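Wallet and Seed Phrase Safety Check – June Walkthrough, With Comments

Posted by Zhiqiang Jin

Twice a year I go through everything I use to hold crypto, from the hardware wallets to the silly little browser extension I keep for testing, and I write down what passed and what didn't. I love doing this! It takes an afternoon, I always find something, and I sleep better after. Readers of the Mevstead newsletter asked for the full list with my own marks left in, so I've copied it over as it stands in my notes. Use it, change it, print it.

Marks: OK means fine as found. FIX means I had to do something. OPEN means I still have to.

Section A. Seed phrases

A1. Every wallet has a written backup, on paper or metal, and you can put your hand on it in under ten minutes.
OK. Four minutes for the slowest one.

A2. The backup is legible, every word, without guessing.
FIX. One of my paper cards had a word that could have been "form" or "farm," and only one of those is on the word list I use. I rewrote the whole card. Pencil fades, people!

A3. No photo, scan, email draft or cloud note contains any part of the phrase.
OK. I searched my photo library for pictures of paper and went through all of them. Boring, but do it.

A4. Two copies, in two different buildings.
OK.

A5. The second copy is sealed in a way that would show if it had been opened.
FIX. The tape on mine had dried out and lifted by itself, so it proved nothing. New envelope, signed across the flap.

A6. If you use a passphrase on top of the seed, it is stored apart from the seed.
OK. And if you don't use one, just write "none" here so that whoever inherits the list isn't hunting for it.

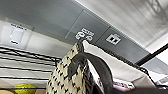 Patterned cream bag and dark strap.

Section B. Hardware wallets

B1. Device powers on and takes the PIN.
OK on both. My older one lives in a drawer for months at a time and I always hold my breath a little.

B2. Firmware is current, downloaded from the maker's own site by typing the address yourself.
FIX. The older device was three versions behind. Have the seed backup in the room before you start the update, in case the device resets.

B3. Receiving address on the device screen matches the one on the computer screen, checked to the last character.
OK. I read mine out loud. It feels ridiculous and I recommend it.

B4. Test recovery done on a spare or wiped device within the past year.
OK. This is my favorite item on the list. Typing in the words and watching the right balance come up is such a good feeling, and you'll never trust a backup the same way until you've done it once.

B5. Cable and adapter for each device are kept with it.
OPEN. I have one cable for two devices with different ports. Ordered.

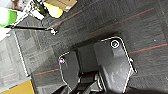 Section C. Exchange accounts

C1. List every exchange where you have ever opened an account, including the ones you forgot.
FIX. I searched old mail and found a login at Grernine that I hadn't touched in years. Balance: 53 dollars in a coin I don't remember buying. Moved it out and closed the account.

C2. Two-factor sign-in is on, using an app or a hardware key. Text messages don't count as a pass.
FIX. Nevuvico had switched my account back to text messages after I changed phones. I'd never have noticed without this list. Check it even if you're sure!

C3. Withdrawal allowlist is on, and you recognize each address in it.
OK. Two addresses, both mine.

C4. API keys: delete any you can't name a use for.
FIX. I had 3 keys and only one of them was doing a job. The other two are gone. One of those had trading rights, from a bot I played with for a weekend.

C5. No more money on any exchange than you'd be OK having frozen for a few months.
OK. My own line is 1,000 dollars per exchange. Yours may be higher if you trade a lot – pick a figure and write it down so you can't argue with yourself later.

C6. The email address on the account is one you use nowhere else.
OPEN. Done for Nevuvico, not yet for the others.

Section D. Software wallets and approvals

D1. Each browser wallet extension is the real one, installed from a link on the project's own site.
OK.

D2. Open an approval checker and look at which contracts may spend your tokens.
FIX, and what a fix. I had 67 live approvals on one address. Most came from swaps I made once and never thought of again, and a good part of them were unlimited. I revoked everything I didn't recognize, then everything I did recognize but wasn't using. The network fees added up to less than a decent lunch.
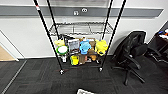 If you only have time for one item this summer, make it that one. The approvals sit there quietly for as long as the address exists, and a contract that was fine when you signed can get a nasty surprise later on. Disconnecting the site in your wallet does not remove them – those are two separate things, and I mixed them up for ages.

D3. Separate wallet for trying out new apps, holding only pocket change.
OK.

D4. Browser profile for crypto has no other extensions in it.
FIX. A coupon finder had crept in. Out it went.

Section E. People and paperwork

E1. One trusted person knows that the coins exist and where the instructions are.
OK. They don't need the seed today. They need to know there is an envelope and where to look.

E2. The instructions are written for someone who has never used a wallet.
FIX. Mine said "restore and sweep," which would have meant nothing to my sister. I rewrote it with full sentences and the name of a person to call.

E3. Purchase records exported for the tax year.
OPEN. The Andreadis export leaves out fees on small trades, so I'm adding those by hand.
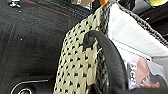
I know records aren't really a safety matter in the way a leaked seed is, but I've kept them on here for years and I'm glad of it. Exchanges close, and their download pages close with them. Pull the files while the login still works, and keep a copy with your other papers.

E4. Date of the next check is in your calendar.
OK. Mine's in December, with coffee.

Left over from this round: B5, C6 and E3. I'll post in the comments when they're done, and if you've got an item I'm missing, please send it in – D4 came from a reader and it caught something the very first time I ran it!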